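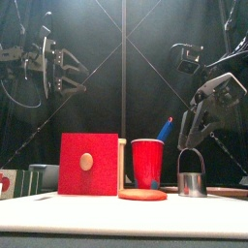
A red cup, a small metal pail and a few other bits along the back of a white table.

I have a theory that every home in the country contains one cup that hasn't been drunk from in years, and that the home would fall apart without it. Ours holds two biros, a tape measure and the thing for bleeding the radiators. My mum's holds a candle stub and foreign coins. You'll have one as well, go and look, I'll wait.

I bring this up after a long August of being told to get rid of it. I'd signed up to one of those decluttering courses, the Clandis one, 40 days of emails with a cheery little task in each. Day 9 was "homeless objects". You were meant to gather up everything in the house that had no proper place, put it all on one table and then be ruthless. So I did the gathering. I got a wooden knob off a drawer we no longer own, a jam jar lid, a pail the size of a mug (bought at a garden centre for reasons that have left me), a dowel, a felt square and the cup with its biros. And then I stood there with my tea and liked all of it enormously!

I know what you're supposed to feel, which is shame, and then a lovely lightness once the bin bag's gone out. I've had the lightness. It lasts until you need a dowel. We threw out a tin of odds and ends when we moved to Flendinness and I've since bought most of it back, piece by piece, at prices that would make you weep. A drawer knob to match the others was £9. One knob!

My friend King-fai Lau thinks I'm kidding myself. His flat is beautiful, I should say, you could perform surgery in it, and his view is that a thing you might need is a thing you don't need. He sold me on the idea of proper storage instead, and for a while I had a Varon unit in my basket, all little clear drawers with a label holder on each, £159 before delivery. I got as far as typing in my card number. But what would I write on the labels? "Knob"? The whole charm of a cup with something sticking out of it is that you can see what's in it from the other side of the kitchen and grab it with wet hands.

I think that's where the tidying people and I part ways. They treat a small object as a decision you've been putting off, and I just think it's nice to have about. A bit of red among the beige, a round thing to fiddle with on the phone. Children understand this perfectly, give them a lid and a stick and they're busy till tea. At some point we're told that a lid is only a lid and has to be with its jar.

I'm not defending mess, before anyone writes in. I can't cook with post on the worktop, and I'll happily chuck chargers, carrier bags and anything that came free with a magazine. But a shelf's worth of odd, sturdy, colourful little things? Leave them be. Line them up at the back where they won't get knocked and get on with your dinner.

I stopped opening the emails after day 9. The pail has a teabag in it at the moment, and the knob's on the windowsill next to the radiator key, which has come out of the cup again.

We use cookies to improve your visit. By carrying on, you agree to our cookie policy. Accept | Manage settings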